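Berkwood Tabletop and Video Games Club
Minutes of the planning meeting for the fall gaming weekend
13 Oct 2023

Chair: Rajkumari Tomar
Minutes: taken by the chair as well, so please forgive the exclamation marks

1. Opening and last meeting's notes

The September minutes were approved with one fix. We had written that the Plollano demo would run on the small screen in the back. It is going on the big projector, and the room was very happy to have that in writing!

2. Where we are with sign-ups

We have 457 sign-ups. Last year's final number was a good bit lower, and we still have time to go before the doors open. The chair said she had refreshed the page so often during lunch that it logged her out. There was a short, happy detour into what everybody is planning to play first (the co-op room won easily, with the racing cabinets close behind).

The hall's limit applies to how many people are inside at one time, so we are fine as long as arrivals are spread out. Agreed to offer morning and afternoon badges in different colors, with full-weekend badges good for both.

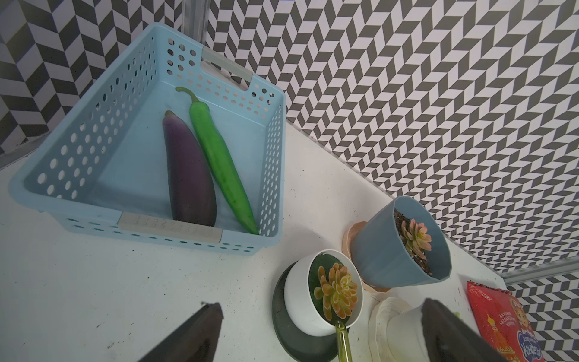 3. Plollano demo

The studio has confirmed a playable build with the first 2 chapters and the boat level. This is the item people have been asking about all year and the mood in the room was terrific. The build has a new save system, so players can stop at the end of a chapter and come back later in the day with a code on a slip of paper.

Session length was discussed at some length. One side wanted ten minutes so that more people get a turn. The other side pointed out that the boat level doesn't open up until you have the lantern, and stopping someone right before the lantern would be cruel. Agreed on 20 minutes per person, with a sign-up sheet at the station and no saving places for friends.

The studio asked for written feedback. We'll put out a one-page form with plenty of blank space, as last year's check boxes got us very little and the comments scribbled in the margins were wonderful.

Action: chair to send the studio our power and table layout.

4. Hodcombe tournament

The Hodcombe bracket is full, and there is a waiting list. Players voted online for double elimination and we are going with that, even though it makes for a long evening. Matches will be best of three up to the final, which will be best of five.

The stage-ban rule caused the liveliest talk of the night. The new patch changed the size of the Quarry stage and a few of our regulars feel it now favors ranged characters far too much. Others love it and said the matches there have been the most fun to watch since the game came out. We tried a show of hands, got a tie, played a match on it to see, and were still tied. Agreed to leave Quarry in, with each player allowed one ban per set.

Own controllers are welcome, wired only. Wireless pads kept pairing with the wrong console last year and we lost most of an hour to it.

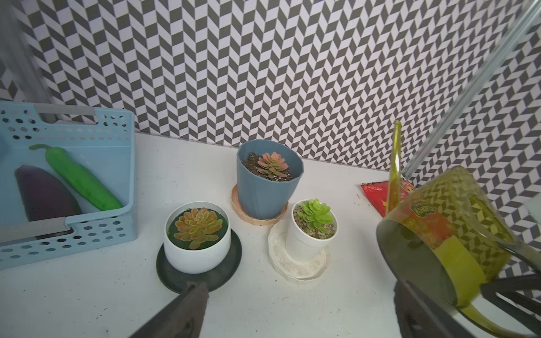 5. Leung talk and panel

Leung, the sound design group, will give the opening talk on how they record footsteps and doors for small games. They are bringing a table of props and want the audience to come up and make noises, which got a cheer. The talk is followed by an open panel on making your first game. We have 3 panelists and would love one more, preferably someone who has finished a game in the past year and still remembers how it felt.

Questions will be taken from the floor. The chair will hold the microphone herself after what happened with the speech about frame rates.

6. Quiet room and accessibility

The quiet room stays, with softer lighting and handheld games only. The sign last year was too small and people wandered in with snacks and loud opinions. A larger sign is already printed. Captions will be on for every demo that supports them, and the racing cabinets will have one seat that slides back fully.

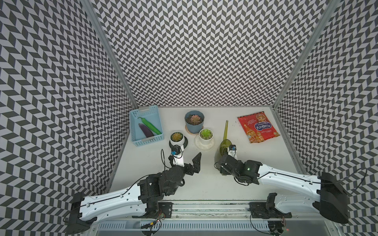
7. Retro corner

We have over 20 cartridges promised on loan, including a very clean copy of a puzzle game that several of us have only ever seen in magazines. Lenders should put their name on the inside of the case. Two of the old televisions need testing with the light gun before we promise anything on the poster.

8. Any other business

A request for a late-night horror session was approved with great enthusiasm, adults only, lights down. A request to allow karaoke in the same room was not.

Badge design: the pixel dragon was chosen over the pixel toast. Toast fans may have stickers.

9. Actions still open

Chair: power and table layout to the studio, badge colors to the printer
Retro group: test both televisions
Tournament group: post the stage list and ban rule on the club page
Everyone: suggest a fourth panelist

Next meeting at the usual place and time. Bring a controller, we'll be testing the Hodcombe setup after the agenda is done.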